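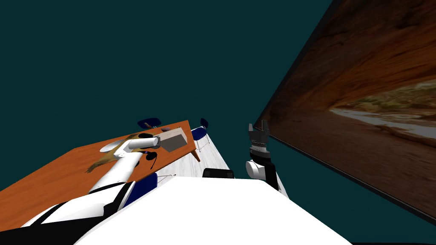 One arm over the table, the other upright beside the wall screen, in the simulated room, Jinell open day.

3 comments · 14 shares · 4 min read

I had two hours before my train and a visitor sticker on my coat, and I spent nearly all of it in front of one monitor. The open day at Jinell had plenty going on (there was a queue for the welding cell that went out the door), but the simulation room on the second floor was where I got stuck, very happily.

Patricio Godoy runs it. He sat me down at a desk with a pair of hand controllers and loaded a room with a table, some chairs and a two-armed robot, all of it rendered. His group uses the room to compare grippers before anyone bolts one to a real arm. The job I was given was simple to say: pick things up off the table, first with the stock parallel gripper, then with one called the Starkorlow that has longer fingers and a slower close.

I was terrible at it for the first ten minutes! You drive from the wrist camera, so when you turn your hand the whole room turns with it, and I kept ending up with my nose to the wall.

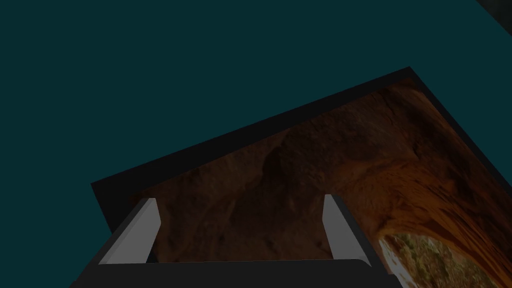
Wrist view with the gripper open in front of the wall screen.

Patricio says everyone does this. He had me park the arm, look at the overview for a moment, and go back in with small moves only. That helped a lot. After that I started to enjoy myself, and I got into the differences between the two grippers. The stock one opens and closes so quickly that you tend to snatch. With the Starkorlow you have time to see a finger touching before the other one gets there, and I could back off and shift over a bit. On soft things I liked it much more. On the boxy things I went back to the stock one every time, and Patricio, who had expected that, wrote it down anyway.

The cameras were the real surprise for me. You can switch between a narrow view and a wide one – same wrist, same mount – and I had assumed wide would always win. With the wide view I could find things fast, but a tall object close to the lens took over so much of the picture that I lost track of how far away everything behind it was.
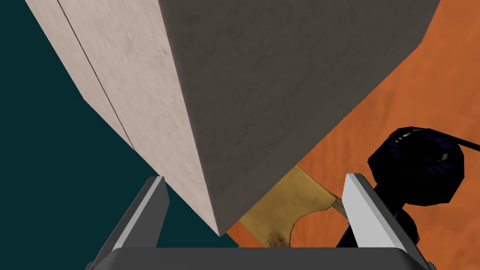 With the narrow view I bumped into less once I was close, though getting close took me far longer. I would happily have had both at once, one on each side of the monitor, and apparently that is being built for January.

Octavio Zapata looks after the controllers, and he let me try the same reach on two of them. The older Jirer felt heavy, with a small lag that I stopped noticing after a while. The newer one, the Palma, follows your hand so closely that it follows your coffee too. He keeps a log of every visitor session and there were 408 in it before mine. The runs are capped at 600 seconds, and I used up all of that on my last one without wanting to stop. 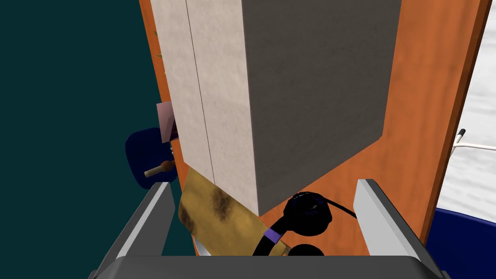

Do you need any experience to try the simulator?
None at all. Staff set up the controllers for you and stay at the desk, and the first few minutes are for getting used to the wrist view.

I never did see the welding cell. I did get a quick look at the real arm downstairs, with a Starkorlow mounted on it and its covers off, and after an hour in the rendered room it was lovely to hear the thing hum. If you go, head for the second floor early, wear something with sleeves you can push up, and ask Octavio for the Jirer first.

Posted December 16, 2018

Contact | Copyright Jinell visitor pages | Back to top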